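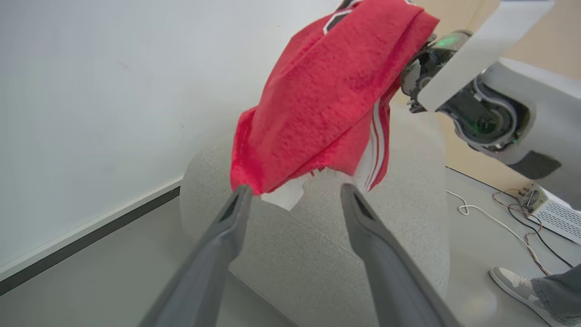 Trimley 衣物整理记录集
数据说明

版本与维护

当前版本：第二版
发布日期：05/02/2018
维护人：Telmo Bustamante
适用对象：做衣物分类、折叠流程编写、收纳空间估算的人员
文件编码：UTF-8，字段以制表符分隔，首行为表头

一、内容概述

本记录集收录家用衣物在整理过程中的状态与处理方式。每条记录对应一件衣物在一次整理中的一个时刻，写明衣物的品类、面料手感、边饰、里层情况、当前形态、放置面以及随后采用的折法。

全部记录共 3,000 条，涉及衣物 900 件。同一件衣物可以出现在多条记录中，例如先以团状记一次，展平后再记一次，折好后再记一次。衣物编号在各条记录之间保持一致，可用来还原一件衣物的整理顺序。

衣物以上衣为主，其中针织衫、运动衫、毛圈布上衣占比最大；其余为衬衫、长裤、短裤、裙装、童装、毛巾和薄毯。内衣、袜类、鞋帽不收。羽绒服和带硬衬的外套在第一版中收过，第二版已移出，原因见第八节。

二、字段

每条记录有 17 个字段，顺序固定。

记录编号：整数，不重复。
衣物编号：字母 K 或 M 加数字。K 来自 Koster 批次，M 来自 Mivell 批次。
品类：从品类表中选一项，见第三节。
主色：以目视为准，只填一个颜色。
辅色：可填多个，以顿号隔开；没有则填“无”。
表面：平滑、颗粒、毛圈、罗纹、绒面、其他。
边饰：无、单色边、拼色边、平行条纹、折角纹、混合。
边饰位置：领、袖、侧缝、下摆、门襟、不明。
里层：无、有、局部外露、不明。
破损：无、毛边、开线、破洞、不明。
形态：见第四节。
朝向：正面、反面、混合、不明。
放置面：床面、桌面、软凳、沙发、地面、衣篮、悬空、其他。
底下物体：仅在放置面填“悬空”时填写，其余填“无”。
折法：见第五节。
完成度：未开始、进行中、已完成。
备注：自由文本，不超过一行。

空值一律写“不明”或“无”，不留空格。“不明”表示看不清或无法判断，“无”表示确认没有。两者混用是第一版中最常见的错误，第二版已逐条核对，但备注字段没有核对。

三、品类表

T 恤：短袖或长袖，无领或圆领，面料较薄，可平铺成单层轮廓。
运动衫：针织或网眼类上衣，常有拼色边和侧缝条纹。是否有号码、队名不影响归类。
毛圈上衣：表面有明显线圈的上衣。与运动衫难以区分时，归入运动衫，并在表面字段填“毛圈”。
毛衣：织物较厚，领口和下摆有收口。
衬衫：有翻领和通长门襟。
长裤、短裤：按裤脚长度分。膝盖以下归长裤。
裙装：连衣裙与半裙不再细分。
童装：按尺寸判断，优先于以上各类。
毛巾、薄毯：方形或长方形织物，无袖无筒。
未定：团得太紧，看不出袖、领、裤筒的，一律填“未定”。不要根据颜色或边饰去猜。

品类以当前时刻能看到的部分为准。同一件衣物在团状时填“未定”，展平后填“衬衫”，这两条都是正确的记录，不需要回头统一。

四、形态

形态描述衣物的整体状态，与放置面无关。

团状：多层布叠在一起，轮廓不规则，看不到完整的袖或筒。
垂挂：由上部受力，布料向下垂落，下缘呈自然褶。垂挂时仍可能皱成一束，此时填“垂挂”，在备注写“成束”。
半展：至少一条边已拉直，其余仍有堆叠。
平铺：主体展开，无大面积叠压，小褶不计。
对折：沿一条中线合拢一次。
成型：已按某种折法折好，边缘基本对齐。
卷状：沿长边卷起。

垂挂与半展之间容易混淆。判断依据是布料有没有接触放置面：主体没有接触的填“垂挂”；下缘已经落在放置面上并开始铺开的填“半展”。看不清下缘是否接触的，填“垂挂”，备注写“接触不明”。

形态不表示好坏。团状的衣物可能是刚从衣篮取出的，也可能是折过之后散开的，本记录集不作区分。

五、折法

三折法：平铺后两侧向内折，袖子顺势折入，再由下摆向领口折两次。T 恤、运动衫、毛衣默认使用。
对折法：沿竖直中线对折，再横向对折。长裤、短裤默认使用。
卷法：平铺后两侧内折，由下摆卷向领口。用于抽屉竖放。
方折法：四角对齐后反复对折，用于毛巾和薄毯。
挂放：不折，上衣架。衬衫和部分裙装使用。
未折：记录截止时没有采用任何折法。

较厚的毛圈面料在三折后回弹明显，需要在第二折处压平，停留片刻再折第三次。压平时手掌由中间向两侧推，不要顺着线圈方向拉扯。

带侧缝条纹的上衣以条纹作为折线参考。两侧条纹对齐后，主体宽度基本一致，叠放时边缘整齐。条纹随面料扭转的，说明侧缝已经歪斜，此时改用领口中点与下摆中点连线作为参考，备注写“侧缝歪”。

拼色边位于领口或袖口时，成型后将该边留在外侧，便于在抽屉中辨认。这一条在 Koster 批次中执行得较完整，Mivell 批次中有一部分领口朝内，没有返工。

六、里层与破损

里层字段只记录能看见的情况。里层露出下摆的，填“局部外露”。露出部分是布料、纸状衬还是其他材料，如果分不清，只在备注写“材质不明”，不作推断。

破损字段的填写顺序为：先看下摆和袖口，再看侧缝，最后看主体。边缘参差、有散线的填“毛边”；缝线断开但布料完整的填“开线”；布料缺损的填“破洞”。里层有破损而外层完好的，仍按破损填写，备注写“里层”。

有毛边或外露里层的衣物，整理时先将里层推回下摆以内，再展平外层。推不回去的保持原样，不剪。剪线和修补不属于整理流程，记录集中没有对应字段。

标签和吊牌不算里层。洗唛从侧缝翻出来的，也不算。

七、放置面

放置面对展平和折叠影响较大，单独说明。

桌面：硬而平，折线清楚，适合三折法和对折法。台面较窄时袖子会垂出桌边，先折袖再放主体。
床面：面积大，略软，适合薄毯和长裤。折线不如桌面清楚，成型后需再压一次。
软凳：布面、有填充，边缘多为圆角。可用面积小，上衣放上去后下摆和袖口容易顺着圆角滑下。先在凳面上方抖开，让领口一端先落在凳面中部，再放下摆。浅色织物凳面与深色或鲜艳衣物反差大，轮廓容易看清；浅色衣物放在浅色凳面上，需在备注写“反差低”。
沙发：靠背和扶手会挡住袖子，只建议用于中转。
地面：仅在已铺垫布时使用。没有垫布的，放置面填“地面”，备注写“无垫”。
衣篮：团状居多。
悬空：衣物没有放在任何面上。这时必须填“底下物体”，如软凳、床、桌。

悬空与垂挂经常同时出现，但两者不等同。挂在椅背上的衣物形态是“垂挂”，放置面填“其他”，备注写“椅背”。

粗糙的织物面会勾住毛圈和网眼面料。在这类面上移动衣物时先提起再放下，不作拖动。

八、与第一版的差异

羽绒服和带硬衬的外套移出。这类衣物的形态无法用现有的词描述，团状和平铺之间没有清楚的界线，复核时分歧过多。

“表面”字段新增“颗粒”一项。第一版把凸点明显的针织面归入“毛圈”，其中有相当一部分并没有线圈。现在的做法是：能看出线圈的填“毛圈”，只看出凸点的填“颗粒”。

“边饰”字段新增“折角纹”和“混合”。领部为折角纹、侧缝为平行条纹的上衣，第一版只能二选一，现在填“混合”，并在备注中写明各自的位置。

颜色词缩减。“珊瑚红”“砖红”“酒红”统一填“红”，需要保留色差的写在备注里。黑白相间的边饰，辅色填“黑、白”，不填“灰”。

“完成度”由五级改为三级，旧值已转换，原值不再保留。

九、划分与复核

记录分为主集和留出集。留出集 600 条，按衣物编号抽取，同一件衣物不会同时出现在两个集合中。抽取时保证各品类都有，但没有按颜色或放置面做平衡。

复核由两人独立填写“品类”“形态”“表面”三个字段，结果不一致的由维护人裁定。裁定前的值保存在随附的复核表中，文件名为“复核_原值”。

分歧最多的几处：
“团状”与“半展”，多见于厚面料。
“毛圈”与“颗粒”，多见于光线较强、凸点发亮的情况。
“毛边”与“里层局部外露”，多见于下摆。两者同时成立时，两个字段都填。
“运动衫”与“T 恤”，多见于只露出下半部分的衣物。

十、已知问题

主色为红、蓝、白的衣物偏多，黄色和绿色很少。用主色作为唯一筛选条件时，小类的结果不稳定。

Koster 批次的放置面以桌面和软凳为主，Mivell 批次以床面为主。比较两批的折叠结果时，应先按放置面分组。

没有记录面料成分。表面字段只描述外观，毛圈外观的衣物可以是棉，也可以是混纺，不能由此推断洗涤方式。

没有记录尺寸。收纳空间估算需要另行测量，可以用成型后的长、宽、高，也可以只用厚度。Ivard 收纳表中给出了一种按厚度估算的方法，该表单独发布，不在本记录集范围内。

备注字段用词不统一。“侧缝歪”“边歪”“条纹歪”指同一种情况，检索时需同时包含。

少数衣物在 8 月重新编号，旧编号对照表在附件中。使用第一版编号的脚本需要先做映射再合并，否则会把同一件衣物算成两件。

十一、填写样例

以下两条只摘录部分字段。

品类：运动衫；主色：红；辅色：黑、白；表面：颗粒；边饰：混合；形态：垂挂；放置面：悬空；底下物体：软凳；折法：未折；完成度：未开始；备注：成束。

品类：毛巾；主色：蓝；辅色：无；表面：毛圈；边饰：单色边；形态：成型；放置面：桌面；底下物体：无；折法：方折法；完成度：已完成；备注：无。

十二、使用与更正

可用于内部研究、教学和流程编写。转发时请连同本说明一起转发，不要只发数据表。

发现错误时，请提供记录编号、字段名、现有值和建议值。只写“分类不对”而没有编号的，不处理。同一衣物的多条记录都要改时，逐条列出编号，不接受按衣物编号整体替换，理由见第三节末段。

更正在下一版统一合并，已发布的文件不作改动。新增品类的建议请附上至少一条完整记录，字段按第二节的顺序填写。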